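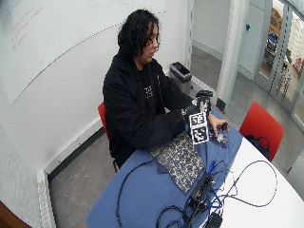 Folding cloth with a hand-held gripper: bench rules worth keeping, and a few that aren't

Updated 26 Mar 2018

Every tips page about teaching robots to fold laundry seems to have been written by someone who has never untangled a cable from a pillowcase. I have read plenty of them, and most of the advice falls into two heaps: things so obvious they needn't be printed, and things copied from a factory manual that make no sense at a table. These are the rules we kept at our bench. I've put the doubtful ones at the end with my reasons.

Put a plain cloth down first

A slick white table top is a poor place to fold. Thin cotton skates about on it and you end up chasing the corner with the gripper. Spread a cloth in one flat colour and tuck or tape the far edge. Choose a colour well away from whatever you are folding. Navy paisley on pale blue is fine. Navy paisley on navy is asking for trouble, whatever the software people say about contrast.

Iron it or don't, but decide

Half the guides say to press every piece. I doubt it matters as much as they claim. What does matter is writing down which you did. A pile of folds where some started crisp and some came straight out of the basket is no good to anyone later on.

Keep the marker cube clean

The cube with the printed squares has to be readable, so treat it like a camera lens.

Wipe it with a dry cloth before you start. No kitchen spray, it lifts the print.
Don't hold the gripper by the cube, however handy it looks.
If a square is scuffed or peeling at a corner, replace the whole face. Do not touch it up with a felt pen. I have seen this done.
Push your sleeves up if they are the sort that flop forward.

Cables

My least popular rule is that the cables get sorted before the fold, every time, and the cloth comes second. A loop lying over the working area will catch a hem sooner or later. Use hook-and-loop ties, loose enough to get a finger under, and run the long ones off the side you don't reach across. Leave slack at the wrist. A lead that is too short pulls on the hand and you start folding in a cramped way without noticing.

Boxes with wires in them should sit where you won't put an elbow, and never under the cloth. They get warm, and they need air.

Juwita Kwok disagrees with me on the order. She lays out the cloth, then the leads, and says that way you can see where they'll foul. Her bench is tidier than mine, so take your pick.

Keep the other hand honest

If the gripper hand is doing the fold, the free hand should do the same small job each time: hold the corner, or hold nothing. Smoothing a crease with your palm halfway through feels harmless, but then the fold on record is partly yours and partly the tool's. Some say this is fussy. I'd say it is the one rule on the page I would fight for.

Take breaks

Dudek, the notes most people pass round, suggests 400 folds in a session. I don't believe anyone does 400 good ones. After about 5 dozen my corners go soft and I stop for tea.

Rules I don't trust

"Discard any fold that takes too long." Too long for whom? Slow folds are often the neat ones. We keep them and mark them slow.

"Always use the Skandton clamp pads." We tried them against plain rubber strip cut from a jar opener and couldn't tell the difference on cotton. On silky linings the strip did better.

"More is better." Nemus boasts of 2,203 folds in its January batch. We went through ours, threw out everything with a snagged lead or a helping palm, and were left with 972. I know which lot I'd want to learn from, though I admit I can't prove it.

"Certified to the Goner checklist." The checklist is two pages and one of them is a cover. Read it by all means. It does not mention cables once.

Putting away

Unplug at the box, not by tugging the lead. Coil in big loops. Stand the gripper upright or lay it with the cube facing up, and shake the cloth out over the bin for lint, which gets into the jaws if you let it.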